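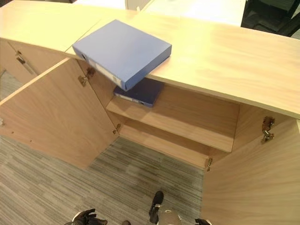
*Archive room, the records cabinet with both doors open: a blue ring binder on top and a darker one on the shelf.*

## Progress on the Drorkolley records project

Dear Huiling Gu,

We've had a really good stretch since our last report, and I'm happy to tell you that the paper side of the Drorkolley history project is finally getting a proper home! The oak-colored unit in the back room is now set aside for the binders, and the old stack of moving boxes has left the hallway for good.

### Sorting

The collection came to us as loose letters, receipts, meeting notes and a great many newspaper clippings, most of it out of order. Of the 900 sheets we promised to go through under this grant, roughly 100 are left, nearly all of them handwritten letters from the Preltville side of the family business. These are slow reading. The handwriting is small and the writers liked to fill the margins – but they are also the best thing in the whole collection, full of prices, weather and complaints about the ferry.

Everything else has been grouped by subject first and by year second. We tried it the other way around in January and gave up after a week of flipping back and forth between folders to follow a single story.

### Storage

Binders will be kept on the shelf with their spines facing out, so that a label can be read as soon as the doors are open. The bottom of the cabinet is reserved for the oversized maps, which are still being flattened. The top is our working surface. It's a comfortable height for leafing through a binder while standing, and people have taken to it right away.

We bought the sleeves and dividers from Motico and stayed $50 under the supplies line. With your approval, I'd like to move that money to label strips and a second box of sleeves. The thicker ones have been wonderful for the clippings.

### Reading sessions

We held 2 open sessions, both on a Saturday, and both filled up. One visitor recognized her grandfather's signature on a delivery slip and stayed until closing, going through the rest of that year with us. She has offered to help with names we can't make out, and we've already sent her a first list.

### Still to do

- Finish the Preltville letters
- Type up the subject index and put a printed copy in the front of each binder
- Decide where the Costa photographs belong (they overlap with three different subjects)
- Flatten and measure the maps

The index is the piece I'm most excited about. Even the rough draft has changed how quickly we can answer a question over the phone, and I'll send you a copy along with the next expense sheet.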